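How to Clear and Clean a Pine Table After a Meal

Filed under: Kitchen and Dining
By Viktória Bozsik
Last updated: Sunday, March 31, 2019

A bare or lightly finished pine table marks easily. Pine is a soft wood, and a bowl dragged across it with a crumb underneath will leave a scratch. Cups leave rings. The seams between the planks hold crumbs and sugar. This page covers clearing the table first and then cleaning it, in the order I do it at home.

The whole job takes me 9 minutes on a normal evening. Allow more if something has been spilled.

What you need

Two soft cotton cloths
A small bowl of lukewarm water
Mild dish soap
A soft brush - an old toothbrush is fine
A trash bag and a place for recycling
Wood oil or wax, for the last section only

Step 1: Take off the paper and the packaging

Start with whatever is going to be thrown out. Pick up paper cups first and hold them by the sides. Look inside before you tip them. A cup with an inch of cold coffee in it goes to the sink, not the bag. Many paper cups have a plastic lining and are not taken with ordinary paper, so check your local rules.

Cartons come next. Open both ends, shake out what is left over the trash and press the carton flat. If there is still food in it that you want to keep, move the food to a jar or a box with a lid and write the date on it. Do not leave a printed carton lying on damp pine. The ink can transfer, and it is very hard to get out of the grain.

Step 2: Lift the bowls

Put one hand on each side of the bowl and lift it straight up. Don't slide it. If small things have been put in the bowl or across the top of it during the meal, take those off before you move it. It is slower than carrying everything at once, but you won't have to chase a box across the floor.

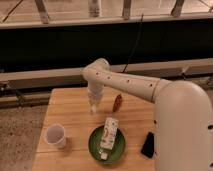
Stack bowls by size, largest at the bottom, and no more than four high. Wipe the underside of each one before it goes back on a shelf. Grit under the foot of a bowl is the most common cause of the fine curved scratches you see on soft tables.

Small loose items are last. Pens, keys, spoons, a piece of fruit. Gather them in your hand and put them where they belong. If you don't know where something belongs, put it on the counter and decide after the table is done.

Step 3: Brush the seams

Brush along the planks, never across them. Work from the far side toward you and catch the crumbs in your other hand or in a dustpan held under the edge. For anything packed into a seam, use the toothbrush dry. A knife tip will cut the edge of the plank. I did this with our first table, a secondhand Femska, and the mark is still there.

Step 4: Wash

Put a few drops of soap in the water. Wet the first cloth and wring it until it no longer drips. Wipe with the grain, one plank at a time. Rinse the cloth after every two or three planks. Go over it once more with plain water and dry it right away with the second cloth.

For a sticky spot, lay the damp cloth on it for one minute and then wipe. Repeat if needed. Don't use a scouring pad.

Step 5: Oil, twice a year

I oil ours in winter and again in July. Let the table dry overnight first. Put a little oil on a clean cloth, rub it in along the grain, wait 15 minutes and wipe off everything that has not soaked in. Spread the used cloth flat outdoors to dry before you throw it out. Oily rags left in a heap can catch fire on their own.

Dénes Dudás wrote to ask about white rings. On a waxed table, rub the ring gently with a dry cloth and a dab of the same wax. On bare pine you will need fine sandpaper, 240 grit, and then oil over the whole plank so the color stays even.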